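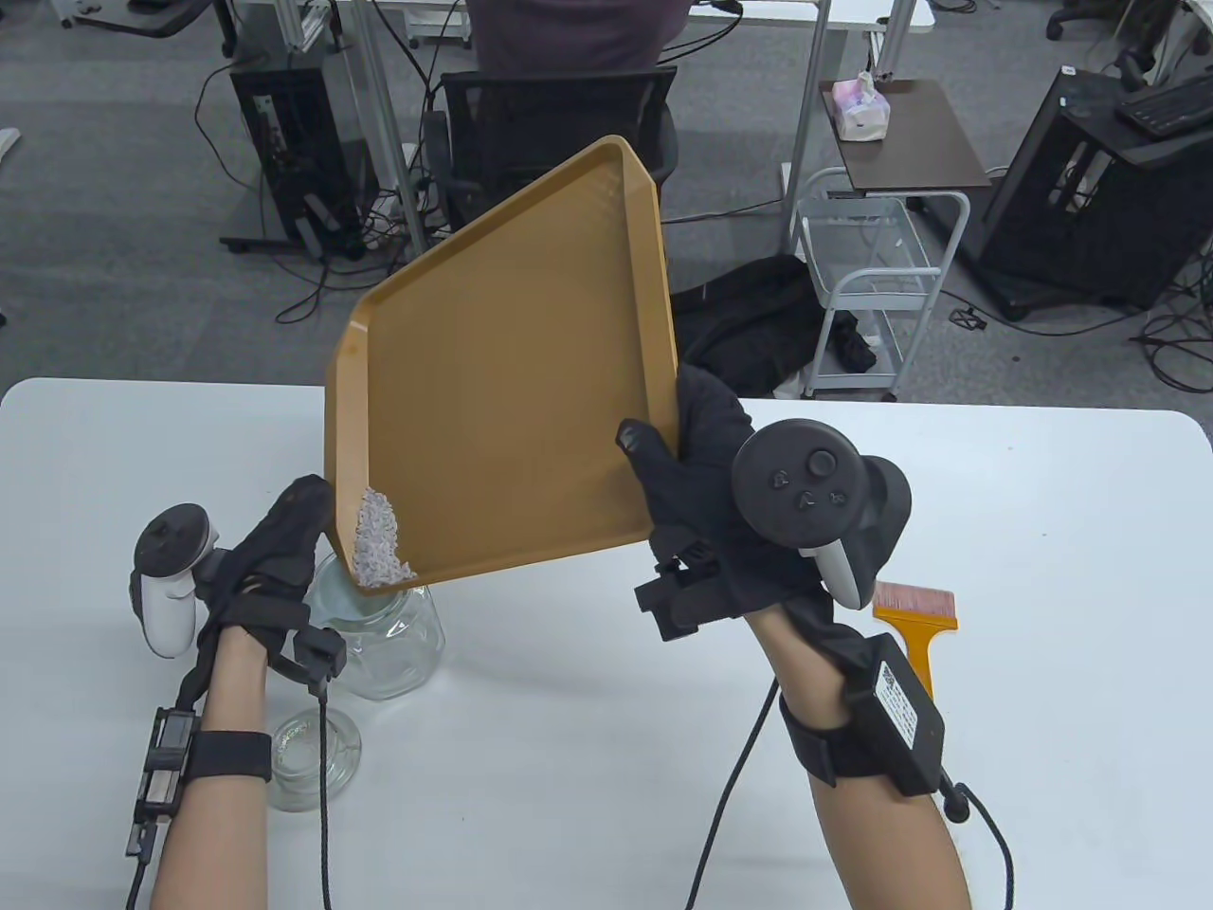 My sister-in-law sent me a link to a bag of salt in October. Nine messages followed, all about minerals. By the end of the week I had agreed to cook with nothing else for a month, mostly so I could say I'd tried it.

The salt is called Endero. It comes from somewhere "ancient," which is a funny thing to brag about when every salt on the shelf is older than anybody's grandmother. The bag says it has 50 trace minerals. It doesn't say how much of each, and I wrote to ask. What I got back was a coupon.

So, November. I used it on eggs, beans, roast potatoes, popcorn, two loaves of bread and a pot of soup that came out too salty, my own fault. The crystals are bigger than table salt, so a teaspoon holds less of it, and I suspect this explains most of the people who write in to say they've "cut down." They have bigger crystals. Put the stuff on a kitchen scale and see if you still feel virtuous.

As for taste, I did a test with my husband at the sink, 2 glasses of water, one with Endero and one with the store brand from the Hamlow market. Same weight in each. He picked the store brand as the fancy one. Then he picked it again. I had a go myself and couldn't tell them apart, and I'd paid for the thing, so I was trying.

I'll give it this much: on top of a sliced tomato, a big crunchy flake is nice. You bite it and it pops. But you can get crunchy flakes for a lot less, and the Kalogeropoulos deli on Ilcombe Road sells them by the scoop if you bring your own container.

The other claim is sleep. A pinch in warm water before bed and you're supposed to drop off. I did that for 16 nights. I woke up thirsty on most of them and went to the bathroom on the rest. The website has 800 reviews and I read far too many of them, looking for one person who'd changed only the salt. Everybody had also quit coffee, or started walking, or gotten a new mattress.

I still have half the bag. It's going in the pasta water until it's gone, and then I'm back on the stuff in the round blue box.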